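Gultau Soil Settling Kit

Neltencombe Garden Supply > Soil Care > Testing

Item 178
In stock. Ships from our Drelthorpe warehouse.

The Gultau Soil Settling Kit tells you how much sand, silt and clay is in your garden soil. You shake a small sample with water, let it stand, and read the layers against the marks on the tube. It works on the same idea as the old mason jar test, on a smaller scale, with lines already printed so you don't have to hold a ruler to the glass.

Soil texture does not change much from year to year, and most gardeners only need to test a bed once. The result tells you how fast the bed drains, how often to water it and how well it holds on to fertilizer. It does not tell you pH or nutrient levels. For those, order the Macaraeg pH strips or send a sample to a soil lab in your state.

What is in the kit

Conical 15 mL tubes with screw caps
Tube rack
Long-handled scoop
Packet of powdered dispersant
Sieve for removing stones and roots
Waterproof labels
Instruction card with texture triangle

The tubes are clear plastic with black graduations and numbers up the side. The green caps are ridged and can be opened with garden gloves on. Tubes and caps can be washed and used again for as long as the print stays readable. Wash them by hand with dish soap and a narrow brush. The dishwasher will warp the caps and fade the numbers.

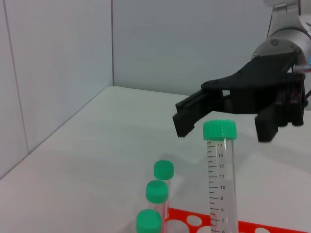
Taking a sample

Scrape away mulch and any plant litter first. Dig a narrow hole to the depth of your trowel blade and take a slice from the side of it, top to bottom. Do this at several spots in the same bed and mix the slices in a clean bucket.

Keep beds separate. A vegetable bed that has had compost dug in every spring will read differently from the lawn next to it, even where the soil started out the same. If you garden on a slope, sample the top and the bottom as different beds. Fine material washes downhill.

Spread the mixed soil on newspaper and leave it until it is dry enough to crumble. Break up the clods with your fingers or the back of a spoon, then work the soil through the sieve. Throw out what stays behind. Stones are not counted in soil texture, and bits of root will float and spoil the reading.

Soil with a lot of compost or peat in it is harder to test. The organic matter floats or hangs in the water as brown flecks. You can still get a usable number for the sand, but treat the silt and clay figures as a guide.

Running the test

Step 1. Label the tube with the name of the bed.

Step 2. Fill with dry sieved soil to the 5 mL line. Tap the tube on your palm to settle the soil, and top it up if it drops below the line.

Step 3. Add a pinch of dispersant. This keeps clay particles from clumping together and sinking with the silt.

Step 4. Add water, leaving a little air under the cap so the contents can move. Tap water is fine unless yours is very hard. In that case use distilled.

Step 5. Cap the tube tightly and shake it end over end until no soil is stuck in the point. This takes longer than you would think with heavy clay. If a plug stays in the bottom, loosen it with the handle of the scoop and shake again.

Step 6. Stand the tube upright and start a timer. Don't move or bump it from here on.

The rack holds the tubes upright while they settle. Put it somewhere level and out of the way. A shelf over a washing machine is a poor choice. 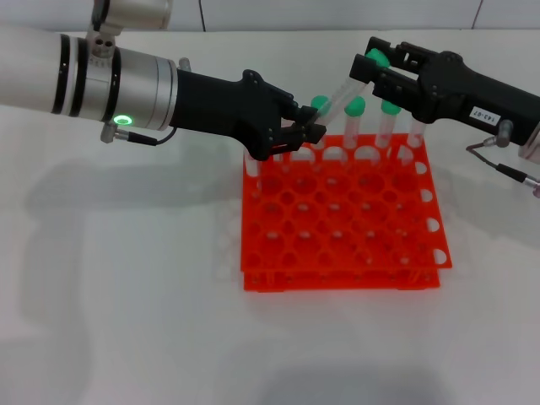

Reading the layers

Sand drops first. Read the top of the layer at 2 minutes and write it down. Silt comes down on top of it over the next several hours, and the line between the two can usually be seen as a change in color or grain. Clay is the last to settle and may take a day or more. Some clays leave the water cloudy for the better part of a week.

When the water is clear enough to see through, read the top of the whole column. Subtract the sand reading from the silt reading to get the silt, and the silt reading from the total to get the clay. Divide each by the total for a percentage and find the spot on the texture triangle where the lines cross.

The bottom of the tube is a cone, and the printed marks allow for it. Go by the marks and do not measure the height of the layers with a ruler. A ruler will give you too much sand every time.

Your settled total will probably not match the amount of dry soil you put in. Dry soil has air in it, and clay takes up more room when it is wet. Use the settled total for the math.

What to do with the result

Sandy soils drain fast and dry out fast. Water them more often and in smaller amounts, and split fertilizer into light feedings. Compost helps, and you will need to add it every year.

Clay soils hold water and nutrients well but are slow to warm up in spring. Stay off them when they are wet. Do not try to fix clay by adding sand, since a small amount makes things worse and the amount that would help is more than most people want to haul. Use leaf mold or compost on the surface and let the worms take it down.

Silty soils crust over after rain. Keep them mulched and sow seed a little thicker than the packet says.

Loam needs nothing special.

Customer comments

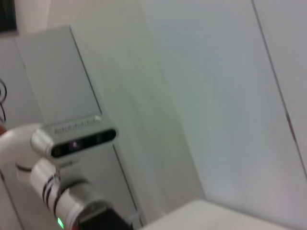

Gaetano Ferri: I tested the front border and the raised beds side by side. The border came out as clay loam, which I expected. The raised beds were nearly all sand, and the bags I filled them with were sold as topsoil. That explains why the peppers wilted by noon every day last summer. I would have liked a bigger packet of dispersant.

Reply from Neltencombe: Refill packets are sold separately under Soil Care. Powdered dishwasher detergent without rinse aid can be used in a pinch, but it foams, so let the foam go down before you take the sand reading.

Shipping and returns

Orders placed before noon go out the same day. Unopened kits can be returned for a full refund. Once the dispersant packet has been opened we can exchange damaged parts only. If a cap leaks when you first shake it, send us a note with your order number and we will mail a replacement tube and cap.

Store the kit indoors. Plastic left in a greenhouse over the summer turns brittle, and the labels lose their stick. Keep the dispersant dry and away from children and pets.

Replacement tubes are sold with caps. The same tubes also do for saving small seed such as lettuce, poppy or snapdragon, provided the seed is fully dry before it is capped.

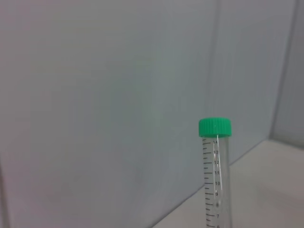
Tavion Doucet asks whether the test can be done in December, with the ground half frozen. Yes, as long as you can get a trowel in. Bring the soil inside to thaw and dry completely before you sieve it, and use water at room temperature. Cold water slows the settling and will throw off the timed reading.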